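Kitchen & storage working group, May meeting
Notes taken by Tomomi, sorry for the shorthand

Present: Leandro Montes, Itziar Lozano, Tomomi Kawaguchi, Rodrigo Sotomayor (from item 2)
Apologies: Salim Shemweta

Last minutes ok, no changes. Started 4:10.

1. Lids
Still the main complaint. Lids and bottoms stored apart, lunch people can't find a match. Leandro wants every lid in a wire basket by the sink, on edge, not stacked flat. Itziar fine with that as long as the basket gets emptied on cleaning day. Agreed to try it for a month. Round ones first, the square ones can wait.

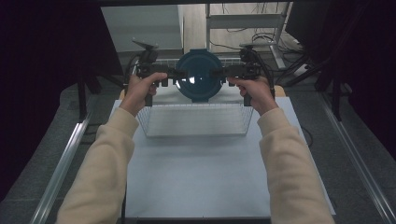

Round teal lid and the wire mesh basket, item 1.

Rodrigo arrived. Asked if the basket could go in the tall cupboard instead. Shelf is too shallow, Leandro measured. Stays by the sink.

2. Budget
$88 left for the kitchen. Quote from Koller for a second basket and 6 shelf dividers comes to $80. Approved, Itziar to order. Rodrigo would rather wait for the Lotudar catalog, noted. No more spending untill the fall.

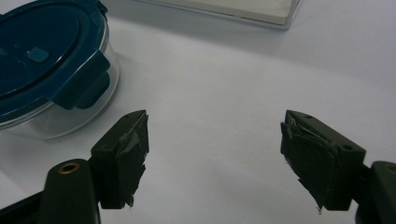 CONTAINERS

3. Glass or plastic
Glass with the clip lids is what people reach for. Old plastic tubs are stained and smell of curry. Proposal (Itziar): keep glass, recycle any tub without a lid. Tomomi asked for two weeks notice first so people can claim thiers. Agreed. Sign on the fridge.

Lids with the little button on top: please wash by hand. Rodrigo to check whether the clips can go in the dishwasher, he has the leaflet somewhere.

Glass goes on the low shelf only. Heavy.

4. AOB
Drawer by the stove sticks again. Leandro has a screwdriver.
Salim sent a note re labels, held over to next time when he is here.

Actions
Leandro - basket by sink, drawer
Itziar - Koller order
Tomomi - fridge sign
Rodrigo - dishwasher question

Closed 4:55. Next meeting in June, same room.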